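Besteckschublade ausmisten und sortieren: so mache ich es

14. Februar 2021

Kennt ihr das? Man will nur schnell einen Teelöffel und wühlt erst mal durch Schneebesen, Korkenzieher und drei Sorten Strohhalme. Bei mir war es im Oktober so schlimm, dass die Schublade gar nicht mehr richtig zuging. Seitdem sortiere ich nach Kisten, und das klappt so gut, dass ich es euch mal aufschreibe!
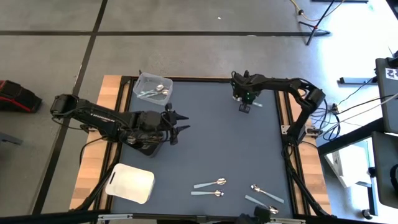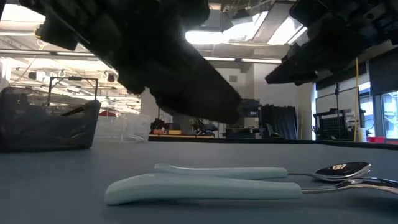
Löffel und anderes Besteck beim Sortieren, im ersten Bild mit durchsichtiger Box und weißer Kiste.

Ihr braucht eine freie Fläche, ein feuchtes Tuch und ein paar Behälter. Teuer müssen die wirklich nicht sein, ich habe für meine 9 Euro bezahlt. Durchsichtige mag ich am liebsten, da sehe ich von oben gleich, was drin liegt.

Als Erstes alles raus. Wirklich alles, auch die Krümel (bei mir eine ganze Menge, reden wir nicht drüber). Schublade auswischen und offen trocknen lassen, das dauert vielleicht zehn Minuten.

Dann kommt gleich zu gleich: Löffel zu Löffeln, Gabeln zu Gabeln. Teile mit farbigem Griff lege ich erst mal nebeneinander auf den Tisch, Griffe alle nach links. So merke ich schnell, was zusammengehört und was ich doppelt habe. Von sieben Teelöffeln durften bei mir vier bleiben, der Rest ist jetzt im Picknickkorb.

Eine Kiste bleibt für alles, was gehen darf. Da wandert rein, was verbogen ist oder was ihr ewig nicht benutzt habt. Wer unsicher ist, stellt die Kiste einen Monat in den Keller und schaut dann noch mal.

Zum Schluss die Behälter in die Schublade schieben, am besten vorher ausmessen! Meine ist innen 503 mm breit, und natürlich hatte ich beim ersten Mal eine Box zu viel gekauft. Die steht jetzt im Bad und sammelt Haargummis.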